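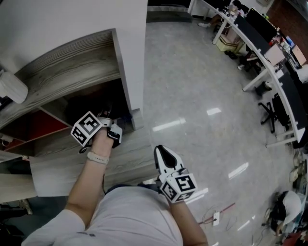
Slide 1. Hand-held grippers at the shelving unit, desk row behind.

Speaker notes – Visiting the Nustent open day
Hollasham evening talks, 08/03/2018

Slide 1 (leave up while people sit down)

Good evening. I went to the open day at Nustent in July of last year and I have been asked to report on it. I don't work in robotics. I run a small packing line, and I went to find out how much of what I read in the trade press was real.

Start with what is on the screen. The person in the white T-shirt has a gripper on each hand. No robot is doing the work at this stage. A person does the job, reaching into the shelves with the same kind of fingers a robot would have, and the movement is recorded so a machine can be taught from it later.

Point out the white cubes with the black-and-white square markers. The cameras read those to work out where each gripper is and which way it is turned. Point out the right gripper too – white pointed fingers, black pads on the inside.

[Pause. If somebody asks about the price, say it comes under slide 4.]

Slide 2 – How the day ran

Visitors went round in groups of 7. Each group got 90 minutes, split between the demonstration floor and a sit-down session with questions. I would have liked more time on the floor and less in the chairs.

The floor was an ordinary office room with a polished gray floor, desks down one side and shelving against the wall. I had expected cages and yellow lines. Our guide said they wanted normal rooms, with people at the desks and things lying about, because that is where the machines are supposed to end up.

Slide 3 – The shelf task

Task was simple to describe: reach into an open compartment, take hold of an item, bring it out, set it down somewhere else. Then do it again.

Things I noted at the time:
- The compartments are dark inside. A person copes with that without thinking. A camera has a harder time.
- A polished floor throws back a lot of light. You can see the streaks on the slide. I asked whether that bothers the cameras and was told it can, and that they record in it anyway.
- With the grippers on you lose your sense of touch. Visitors were allowed to try. I dropped a cup twice before I got it back on the shelf.

They aim for 249 recordings of a task before they try to train anything on it. Say that number slowly. People tend to think you show the robot once.

[Go back to slide 1 if anyone missed the markers.]

Slide 4 – Jesska

Jesska is the name of their two-armed machine. It was in the next room and we saw it after the break. It ran the shelf task 19 times while our group stood there. Most of those went fine. On a few it closed its fingers next to the item and lifted nothing, and the operator stopped it and set it back to the start.

It is slow. Anyone on my line would beat it easily. I put this to the guide, who agreed and said speed comes after reliability.

Cost: they would not give a figure for Jesska. Hand-held sets can be borrowed by schools and small firms for a short trial, with a deposit. I have the form if anybody wants it.

Slide 5 – The Núñez building

Short slide, skip if running late. The second half of the tour went over to the Núñez building, where parts for the grippers are printed and put together. Photos were not allowed in there. The main thing I took away was how often the finger pads get replaced. They wear, the grip changes, and then new recordings don't match the old ones. We have the same trouble with the rollers at work.

Slide 6 – Would I go again

Yes. Wear flat shoes, since there is a lot of standing. Book early. Ask to try the grippers before the talk part, when the line is shorter.

For our own trade I don't see anything to buy this year. What I did change was small: I asked two of our packers to show me slowly how they pick up the awkward cartons, and wrote it down. We had never had it on paper.

Questions. Likely ones:
- Jobs. Say what I saw, don't guess.
- Safety. There was a stop button by the operator and visitors stood back from Jesska behind a rope.
- Can children come? Over-12s with an adult, according to the booking sheet.

Borrowing form is on the table by the door. Take one home.

Recent talks
Repairing hand tools
Reading an old survey map
A day at the bottling plant
Cold frames and early salads

Contact the Hollasham talks desk | © Hollasham evening talks | Back to top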